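# Lo que me traje del día de puertas abiertas: trucos para ollas, mangos y mesas de cristal

Fui en mayo a ver los robots de Drivix, en Batville, y volví con la libreta llena de cosas para la cocina. Los apunto tal cual, en el orden en que me salen.

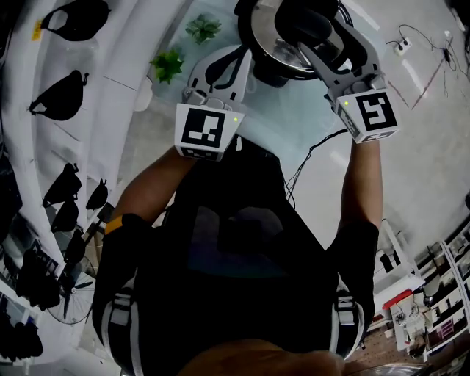 **¿Sirve de algo en casa lo que se aprende viendo trabajar con pinzas?**

Para mí, muchísimo, sobre todo a la hora de coger cacharros. Con una pinza hay que decidir antes por dónde se agarra la olla y dónde se va a dejar, y eso con las manos lo hacemos deprisa y mal (yo la primera, que llevo dos tapas rotas este año).

La visita la guiaba Marlene Xavier, que habla rapidísimo y contesta a todo. Nos repartieron en grupos de 12 y al mío le tocó empezar por la parte de cocina, ¡qué suerte! En la demostración se trabaja con una pinza en cada mano y una olla de acero inoxidable sobre una mesa de cristal azul pálido. Las pinzas llevan unas almohadillas negras por dentro de los dedos, y de ahí me viene el primer truco.

## Que no resbale

Le pregunté a Marlene por las almohadillas y me dijo que el acero pulido es de lo más traicionero que hay para agarrar. Pues en casa igual. Desde entonces tengo dos cuadrados de silicona, cortados de un tapete de horno viejo, colgados al lado de los fogones. Uno para cada mano. Los uso para:

- abrir botes de conserva
- sujetar la olla por el borde mientras rasco el fondo
- destornillar la base de la batidora, que en mi casa siempre se queda pegada

El tapete se corta con tijera normal. Si el vuestro lleva fibra de vidrio por dentro NO lo cortéis, que suelta pelusilla y pica. Mirad el embalaje.

## Una mano agarra, la otra acompaña

Esto lo repitieron varias veces durante la mañana. Una mano coge por el asa y la otra se acerca por abajo o por el lado, sin apretar, lista por si la cosa se inclina. Yo levantaba la olla del cocido con las dos asas y a pulso, y claro, en cuanto una asa quemaba soltaba las dos. Ahora, con la olla llena, paño doblado en la mano de apoyo y despacito. Y antes de levantar nada, el salvamanteles ya puesto en su sitio – parece una tontería y me ha ahorrado unos cuantos bailes por la cocina con la olla en alto.

Reinaldo Bittencourt, un señor de mi grupo que fue cocinero de comedor escolar, añadió una cosa: el asa siempre mirando hacia dentro de la encimera, nunca hacia el pasillo. En su cocina servían 200 menús al día y era lo primero que se les enseñaba a los nuevos.

## Mesa de cristal y cacharros

Tengo una en el comedor desde hace años y le he hecho de todo. Resumen de lo aprendido a golpes, más lo que saqué de la visita:

1. Nada de metal directo sobre el cristal. Base de corcho, madera o lo que tengáis.
2. Las ollas se posan, no se arrastran. Un grano de sal debajo y ya hay raya.
3. Para las huellas, agua templada con un chorrito de vinagre y paño de microfibra. Secar enseguida.
4. Si ponéis cables por encima (la batidora, la báscula enchufada), pegadlos al borde con cinta de pintor. Un tirón y se va todo al suelo.

## Cinta en el suelo

Tienen cinta roja en el suelo y me pareció una idea buenísima para el taller. Mi cuñado Odair guarda allí la sierra de mesa y los niños entran y salen. Pusimos una línea de cinta alrededor, a un paso largo de la máquina, y de ahí no se pasa si está enchufada. Para que aguante: fregar, dejar secar bien, pegar por tramos de 40 centímetros y apretar con una cuchara. La nuestra ya se levanta por una esquina, donde gira la carretilla, así que ese trozo habrá que repetirlo.

## El brillo del acero

A mitad de la visita alguien preguntó cómo se quitan las manchas irisadas de las ollas y acabamos hablando todos de eso, imaginaos. La receta de Genivaldo Trindade, que iba con su hija y lo apuntaba todo en el móvil:

- 3 cucharadas de vinagre blanco en el fondo
- dejarlo casi diez minutos
- frotar con esponja suave, aclarar y secar con paño

Para lo quemado de verdad, bicarbonato y agua, hervir un poco y dejar enfriar dentro. Nada de estropajo metálico. La probé al volver con la cacerola de las lentejas y salió todo menos un cerco junto al remache, que sigue ahí.

## Si vais

Para entrar hay que apuntarse antes, y Marlene pide calzado cerrado. Llevad agua. Yo fui en el autobús que sale de Tavares a las nueve y llegué con tiempo para un café. La parte de cocina va primero o última según el grupo; pedid la primera, que hay menos gente y dejan preguntar más.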